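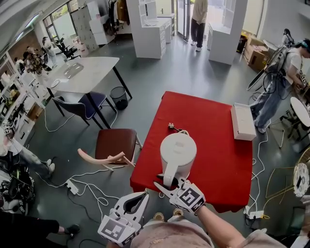 The Midard hand-held kit is sold on the promise that anyone can gather manipulation examples without owning a robot arm. You get a pair of white grippers with fiducial markers on them, a headset, a backpack rig and a licence for the Gaete recording software. Sturport, the distributor, says a new operator is productive in 10 minutes. I'd believe that for picking up blocks. Give the same operator an electric kettle on a red tablecloth, with the cord curling away behind it and a gripper in each hand, and you find out how much of the job the brochure left out.

We had the kit for a month, September, and recorded 1,123 episodes of ordinary household tasks. I went in doubtful and came out only slightly less so.

First, the hardware. The grippers feel solid and the trigger action is smooth, but they're bulky compared with a human hand, and people compensate in ways you may not want in your data. They twist their wrists. They lean. By the second hour a good half of the crew were holding the left one down low and doing everything with the right, so if you bought this for two-handed work you'll need to keep at them about it. The backpack is heavier than it looks, and bending over a low table in it gets old quickly.
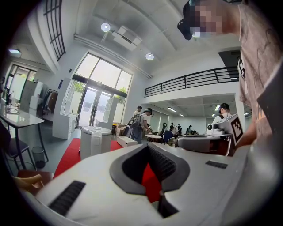
One of the Midard grippers, with its marker block and the small lens beside it.

Tracking was better than I expected when the room was quiet. With several people recording at once it got patchy, and the software's answer was to mark an episode "complete" whether or not the pose track had a hole in it. We hand-checked 200 episodes and threw out far more than the quality score suggested we should. The score is a single green or amber dot. I would have happily traded it for a plain list of dropped segments.

The older Bokov set we used last year is uglier and slower to calibrate, but it stops recording when it loses the marker and beeps at you. Annoying, and I miss it.

Then there's the claim about variety. The sales material talks as if volume takes care of it. We moved the kettle, turned the handle, swapped operators, and the episodes still looked awfully alike when we played them back, same height of table, same approach from the same side. The kit does nothing to warn you. A simple prompt between takes telling the operator to change something would help, and I can't imagine it's hard to add.

Export is fine. Battery life is fine if you keep spares on charge. The manual is poor, and the calibration chapter describes a menu our version didn't have.

Rating: 4 out of 10. Rent before you buy, and budget for someone to watch the recordings.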